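Bac de rangement Tirkorska Gurarberg, version métal gris : essai à l'atelier

Par Vasco Barreto
Rubrique Rangement et postes de travail
Mis à jour en mai

Le Gurarberg remplace au catalogue Tirkorska l'ancien bac en plastique que beaucoup d'ateliers utilisent encore pour la visserie, les chutes et les pièces en attente. Le changement de matière modifie le prix, le poids et la façon de manipuler l'objet. L'essai a porté sur des bacs achetés au tarif public, répartis entre un établi de menuiserie et une table de préparation. Le fabricant n'a pas été prévenu et n'a pas relu ce texte.

Construction

Le corps est en tôle d'acier pliée, soudée par points aux angles. Le bord supérieur est roulé vers l'extérieur. Le rayon est régulier sur les longs côtés, un peu moins dans les angles, où la tôle forme un léger bourrelet que l'on sent au doigt. Aucune arête vive n'a été relevée à la livraison. Le fond est plat, sans nervure. C'est un choix discutable pour la rigidité mais commode pour le nettoyage, les copeaux fins ne restant pas prisonniers d'un relief.

La peinture est une poudre grise cuite au four, d'épaisseur correcte sur les faces et nettement plus mince sur le bord roulé. C'est là que les premières traces d'usure apparaissent, au point de contact avec les bacs voisins. Après un hiver dans un local non chauffé, un point de rouille s'est formé à cet endroit sur l'un des bacs. Un passage à l'abrasif fin et une retouche ont suffi.

Dimensions et compatibilité

La hauteur annoncée est de 220 mm. La mesure au réglet donne la même valeur à l'extérieur, bord compris. La hauteur utile tombe à un peu plus de 200 mm si l'on tient compte du retrait nécessaire à l'empilage. La notice ne mentionne pas cette différence, et elle a son importance pour qui range des flacons debout.

Le bac entre sans forcer dans les rayonnages Hornier 1017, sous réserve de démonter la butée arrière. Dans les étagères Holroyd, il entre également, mais le jeu latéral est si faible que la peinture frotte à chaque extraction. Matilde Henriques, qui gère le magasin de pièces où une partie de l'essai a eu lieu, a collé un ruban de feutre sur les montants. La solution tient, à condition de la refaire quand le feutre s'encrasse.

Charge et déformation

Tirkorska indique une charge admissible de 10 kg par bac. La valeur est prudente. Chargé à cette limite avec des tire-fond et des équerres, le fond ne présente pas de flèche mesurable à la règle. Au-delà, il commence à se creuser au centre, et le bac pivote alors légèrement sur une surface plane. La déformation disparaît au déchargement.

Les poignées sont le point faible. Il s'agit de simples découpes dans les petits côtés, bordées d'un profilé en plastique emboîté. À pleine charge, le profilé glisse vers le bas et le bord de tôle porte directement sur les doigts. Deux profilés se sont déboîtés pendant l'essai. Une goutte de colle époxy règle la question, mais l'acheteur d'un bac à ce prix peut attendre mieux qu'un emboîtement sec.

Bruit et glissement

Un bac en tôle sonne. Une poignée de vis versée d'un coup dans le Gurarberg vide s'entend dans tout le local. Tirkorska vend un tapis de fond en caoutchouc qui atténue bien le bruit, mais il se soulève dans les angles s'il n'est pas collé et retient la sciure. Un morceau de liège découpé au cutter donne un résultat équivalent pour une dépense moindre. Geetha Chowdary, du même atelier, préfère une chute de moquette, plus silencieuse encore ; les petites vis à bois s'y accrochent.

Le dessous est livré nu, sans patins. Sur un plateau en bois huilé, le bac glisse bien mais laisse une marque grise après quelques semaines de va-et-vient. Sur un plateau vernis, la marque part au chiffon. Des patins adhésifs minces évitent le problème et n'empêchent pas l'empilage, pourvu qu'ils soient placés en retrait du bord.

Entretien

Les huiles de coupe et la graisse s'enlèvent à l'eau chaude et au savon noir. L'acétone ternit la peinture en quelques secondes. Le white-spirit, utilisé à plusieurs reprises sur la même face, n'a rien laissé de visible. Il faut sécher les angles intérieurs après lavage : l'eau s'y loge derrière le pli et ressort plus tard, parfois sur les pièces que l'on vient de ranger.

L'étiquetage se fait par un porte-étiquette rivé en façade. Il accepte un carton standard, pas une étiquette plastifiée. Les étiquettes aimantées tiennent sur toutes les faces et constituent l'argument le plus concret en faveur du métal : on réaffecte un bac sans gratter de colle.

Comparaison rapide

Face au bac en plastique qu'il remplace, le Gurarberg est plus lourd, plus bruyant et plus stable. Il ne jaunit pas et supporte la proximité d'un radiateur. Le bac Holroyd en tôle, un peu plus cher, possède de vraies poignées rabattables, mais son fond nervuré se nettoie mal. Shamim Dogar utilise les deux modèles côte à côte pour la quincaillerie et réserve le Holroyd aux bacs qui se déplacent souvent, le Gurarberg à ceux qui restent en place. Cette répartition paraît raisonnable.

Points favorables
- Fond plat, nettoyage facile
- Bord roulé sans arête vive
- Bonne tenue à la charge annoncée
- Étiquettes aimantées utilisables partout

Points défavorables
- Profilés de poignée mal fixés
- Peinture mince sur le bord
- Hauteur utile absente de la notice
- Patins non fournis
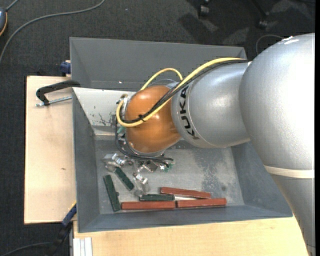 Disponibilité

Le Gurarberg est vendu à l'unité ou par lot, sans tapis ni couvercle. Le couvercle, commun à toute la gamme, n'était pas livrable au moment de l'essai. Tatu Athumani le testera séparément dès réception, avec la version à cloison amovible. Les profilés de poignée sont disponibles en pièce détachée auprès du service après-vente Tirkorska, sur simple demande écrite.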